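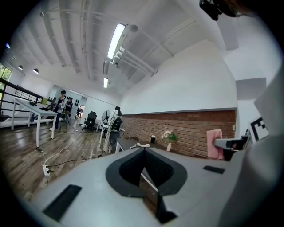 4. Moving in: setting up your Dralladis desk dehumidifier

You have unpacked the Dralladis, found the plug and thrown away the piece of card that said not to throw it away. The card gave the serial number. You can also read it on the underside of the unit, in print of a size chosen by someone with excellent eyesight.

4.1 Choosing a spot

1. Stand the unit on a flat, level surface that will take its weight. A desk is ideal. A stack of magazines is neither flat nor level, however long it has been there.

2. Leave 300 mm clear behind the rear grille and 40 mm on each side. Curtains count as an obstruction. So does the cat.

3. Keep the unit away from radiators and direct sun. It will measure the air it is standing in and draw its own conclusions about the rest of the room.

CAUTION: Do not place the unit on a shelf above a computer, a bed or anything you were hoping to keep dry.

4. Wipe the desk with a dry cloth before you set the unit down. Grit under the rubber feet makes it hum, and the hum is in a key most people dislike.

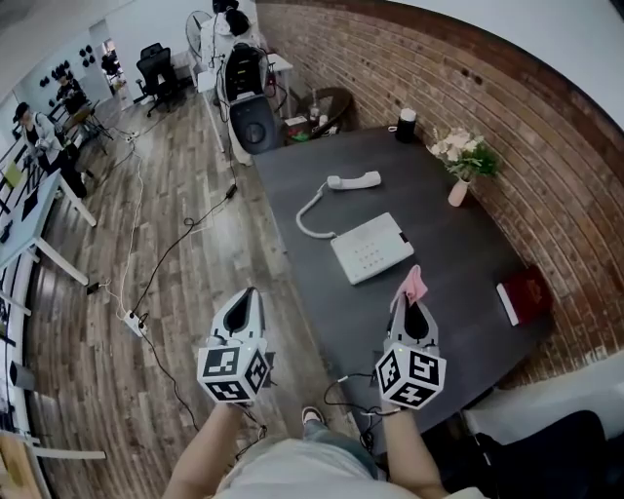 5. Lower the unit on to its feet and check that it doesn't rock. If it does, turn the front left foot anticlockwise until it stops. The other three feet do not turn. We have been asked.

4.2 Fitting the tank

1. Slide the tank in with the handle facing you. It will go in the other way round, with a little force, and then it will not come out.

2. Push until you hear a click. If you hear two clicks, take the tank out and look for the float, a small white disc that should be on its peg.

3. Let the unit stand upright for 60 minutes before switching it on. This also applies if you carried it home very carefully.

4.3 First run

1. Plug straight into a wall socket. Extension leads are not recommended, and extension leads plugged into other extension leads are the subject of a separate leaflet.

2. Press and hold POWER until the green light comes on. A short press does nothing except lock the keypad.

3. Set the dial to 60 per cent and leave it there for the first 18 hours. Windows and doors should be shut.

NOTE: Old buildings with bare brick can take longer to settle. The tank may fill quickly at first. A red light means it is full, and it will go on meaning that until you empty it.

4. Empty the tank into a sink. The water is not suitable for drinking, steam irons or tropical fish.

To unlock the keypad, hold POWER and TIMER together, then turn to section 5 for timer settings.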